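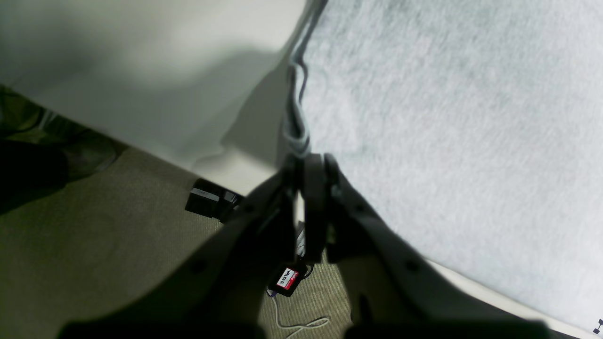 I'd been trying to get Amerley Aidoo to sit down with me since October, and when she finally did it was at nine in the evening, with a bowl of noodles in one hand and a laptop open on her knees. She writes the control side of Clireo, the software that tells a pair of robot arms what to do with laundry. I love this stuff, so I came with far too many questions.

We started with timing, which is where she always starts. "People ask me about the neural network, and I want to talk about the clock," she said. Clireo's inner loop runs 1000 times a second and does very little – it reads the joints, checks the limits, sends the torques and goes back to sleep. Everything clever happens in another process. "If the clever part hangs, the arms should just hold still and look bored."

The clever part is called Wusus (she won't tell me where the name comes from, I tried twice!). It takes the camera views and spits out short chunks of motion, 17 steps at a time. The trouble used to come at the joins between chunks, where one plan ended and the next one had slightly different ideas. Her colleague Edem Quartey fixed most of that with a blending tool they call Doser, and she's still a bit jealous she didn't write it.

"I had a whole notebook on smoothing," she told me. "Edem read two pages of it, went quiet for a week and came back with 700 lines that did the job." 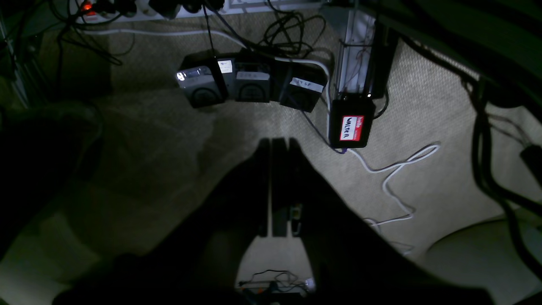
I asked what she spends her days on now, and she groaned. Timestamps! Every camera and every joint encoder has its own opinion about what time it is, and if two of them drift apart the policy learns to react to something that's already over. "You get this dreamy, late sort of motion. The first time I saw it I blamed the training for three days."

So she wrote a checker that goes through each recording before it's allowed anywhere near training. It threw out a big pile of their early data, and Bernice Gyamfi, who had collected a lot of it, didn't speak to her until lunch. They now have 2000 recordings that pass, and Bernice runs the checker herself after every session.

Then we got on to cloth, and she put the noodles down.

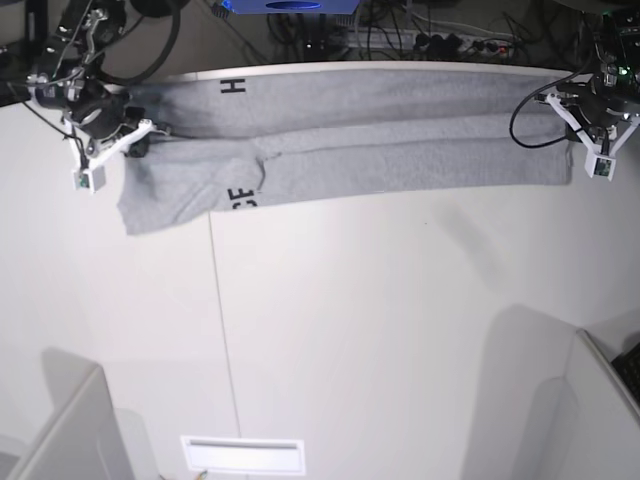
"A box has a pose," she said. "You can write it down in six numbers and go home. What's the pose of a sweatshirt?" Her first planner tried to track corners, and it was fine until a corner got tucked under something. The current one doesn't name any parts of the garment at all. It looks at the whole thing, suggests a place for each gripper, and a separate check called Sulemana makes sure the two arms can get there without bumping elbows.

I wondered if she missed the old planner, since you could at least read what it was thinking. She does, a little. She still keeps it on a branch and opens it when she wants to explain a bad grasp to somebody – "it's wrong, but it's wrong in English."

Next on her list is letting one arm wait for the other without freezing the whole plan. She had a half-written test for it on the screen the entire time we talked, and by the time I'd found my coat she was typing again.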